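PRESS RELEASE
For immediate use

Tamar toy library to open second branch in September

Families will be able to borrow toys, puzzles and building sets from a second Tamar site from September. Same membership card, same prices, longer loans. Doors open 10am.

The new branch takes over the old Escobar shoe shop, empty for two years. Shelving is in, carpet is down, sign still to come. It opens with 1236 items on loan, most of them given by local households over the spring.

"We ran out of room, simple as that," said Amber Vanhove, who manages both branches. "Parents were queueing on the stairs with pushchairs. Now theres a ramp and a proper counter."

Building bricks remain the most asked-for loan, chunky ones especially. Train track next, then dressing up. 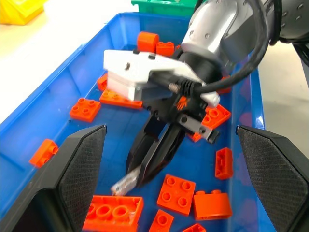

What members get

Up to four items at a time, kept for 34 days (was three weeks). Renewals by phone or at the counter. Lost pieces: tell us, no fines for the odd one. Party boxes can be booked ahead, deposit needed.

Membership stays at £2 a month per household. Childminders and nurseries pay a seperate rate, ask for the sheet. Fit-out paid for by Sodura, the flooring firm, with 53 local families chipping in towards the shelves.

Teodor Mihăilă of Sodura said: "My own two learned to share with borrowed toys. Mostly. Glad to help."

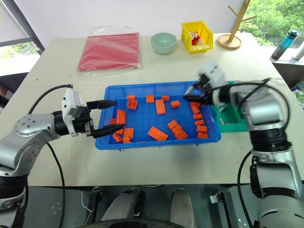 Orange building bricks in a blue tray.

Still wanted: wooden puzzles, complete please, and board games for over-eights. No soft toys. Drop off at the first branch until opening.

Press contact: Soo-ah Oh, Tamar toy library. Interviews possible most mornings before 11am.

ENDS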